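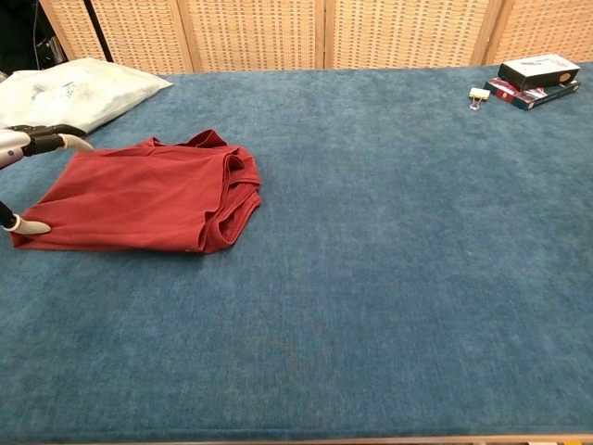

Home Overview Parts Set-up Folding Care Storage Contact

Section 4: Setting up your folding table

Welcome to the fun part! By now your Grovia padded cover should be out of its bag and you've had a chance to run your hand over it. This section takes you from a bare table to your first properly folded T-shirt. Give yourself a clear half hour the first time. After that, set-up goes so fast you'll barely notice you're doing it.

You will need

- A sturdy table with a flat top, at hip height or a little above
- The Grovia cover and its two corner straps
- A soft clothes brush or a lint roller
- One plain T-shirt to practice on (an old one with a bit of weight to it is perfect)
- A screen, wall or tall board to stand along the far side, if you have one

4.1 Preparing the table

1. Clear the table and wipe it down with a barely damp cloth. Get right into the corners, where crumbs love to hide.

2. Let the top dry completely. Run your palm across it. If it feels cool or tacky, wait a bit longer.

3. Check for wobble by leaning on each corner in turn. A folded pad of card under the short leg works very well.

4. Push the far side of the table close to a wall or a folding screen. Piles have a way of creeping backward as you work, and it's lovely to have something there to stop them.

Note: If you use a folding screen, open it in a gentle zigzag. A screen pulled out flat will tip the first time a pillow leans on it.

CAUTION: Do not iron on the cover. The nap will flatten and scorch, and no amount of brushing brings it back. Irons, curling tongs and hot mugs all belong somewhere else.

4.2 Laying the cover

1. Unroll the cover with the soft side up, starting at the far side and rolling toward yourself.

2. Line up the near edge so that a narrow strip of table still shows along the front. We really recommend this! The strip gives you a straight line to square your folds against, and it keeps the cover from catching on your belt or apron.

3. Smooth from the middle outward with flat hands. Long, slow strokes, no tugging.

4. Fasten the corner straps underneath, snug but with room for a finger. Straps that are too tight make the cover bow up in the center.

5. Brush the whole surface in one direction. You'll see lighter and darker patches come and go as the pile lies this way and that. They're part of the character of a soft cover, and they have no effect on folding.

Note: New covers shed a little. Brush well, shake outdoors, and brush again before you put anything dark or dressy on it. Two rounds is normally plenty.

4.3 Deciding where things go

A good layout makes such a difference. You want the front and middle of the table free for the piece you're folding, with everything else tucked toward the far side.

1. Choose your working side. Right-handed folders often like the unfolded piece to start on the left and travel across, but try both ways and see what feels natural.

2. Put bulky, light things such as pillows in a far corner, up against the screen.

3. Put boxes in the other far corner. Stack them with the larger one underneath, and keep the stack low enough that you can see over it.

4. Stand back and check that you can reach the center without knocking anything. If your sleeve brushes a box, move the box.

Eleri Prydderch, who tested the layout in this manual, folded her way through 200 T-shirts on one cover and moved her boxes four times before she was happy. So please do fiddle with yours!

CAUTION: Keep the total load on the table sensible. Books and full tool boxes will leave dents in the padding. Dents from light items lift out overnight, and heavy ones may be permanent.

4.4 Your first fold

Start with one T-shirt. Everything you learn on it carries over to sweatshirts, pajama tops and even pillowcases.

1. Drop the shirt on the table in whatever heap it came in. Don't try to fold from a bunch, however tempting that half-rectangle looks!

2. Find the collar. The ribbing is thicker than the rest of the fabric, so you can often find it by touch even when it's buried in the layers.

3. Take hold of both shoulder seams, lift, and give one good shake.

4. Lay the shirt face down with the collar pointing away from you. The soft nap grips the fabric lightly, so lower it straight down. If you drag it, the bottom layer stays behind and you get a ridge.

5. Smooth from the collar to the hem, then out along each sleeve.

6. Pull the hem straight. Check it against the strip of table at the front edge. This is where the strip earns its keep.

7. Fold one side in to the middle of the back, and lay the sleeve down along the fold. Repeat on the other side.

8. Bring the hem up to just below the collar, then fold in half once more. Turn it over and pat it flat.

You now have a neat rectangle with the collar on show. Isn't that satisfying? Do three or four more while the movements are fresh.

Note: If one end of the finished bundle is fatter than the other, the sleeves are probably doubled up on the same side. Open it out to step 7 and spread them a little further down.

4.5 Folding with a thick or clingy shirt

Heavy cotton holds a crease nicely, but it also holds the wrong creases. Open the shirt fully and stroke each old line out with the side of your hand before you begin. For thin, stretchy fabric, skip the shake and simply lay it down one shoulder at a time.

Dark shirts pick up fluff from any soft surface. Lint-roll the cover first, fold the darks, and leave towels for last.

4.6 Brushing down and putting away

1. Take everything off the table, starting with the folded pile.

2. Brush from the far side toward the front and catch the lint in your hand.

3. Undo the straps and roll the cover loosely, soft side in. Folding it flat leaves a hard line across the middle that will annoy you for weeks.

4. Store it upright in a dry cupboard. The bag has a loop for hanging if you're short of floor space.

Many of our customers leave the cover on all the time, and it's perfectly fine to do so. Loosen the straps now and then and air the underside.

Quick fixes

Cover slides toward you: the tabletop is dusty or polished. Lift, wipe, dry and refit.

Cover bows up in the middle: straps too tight. Let each one out a notch.

Pillow keeps falling forward: push it deeper into the corner, with the long side against the screen.

Shirt comes out crooked every time: go back to step 6 and spend a moment longer on the hem.

Replacement straps are part number 2513 and are sold in pairs. Spare cover bags can be ordered at the same time.

Section 5 covers sheets, including the fitted kind. Yoga Harahap's corner-in-corner method starts on the next page, and you'll want a bit more table for that one, so move the boxes to the floor before you begin.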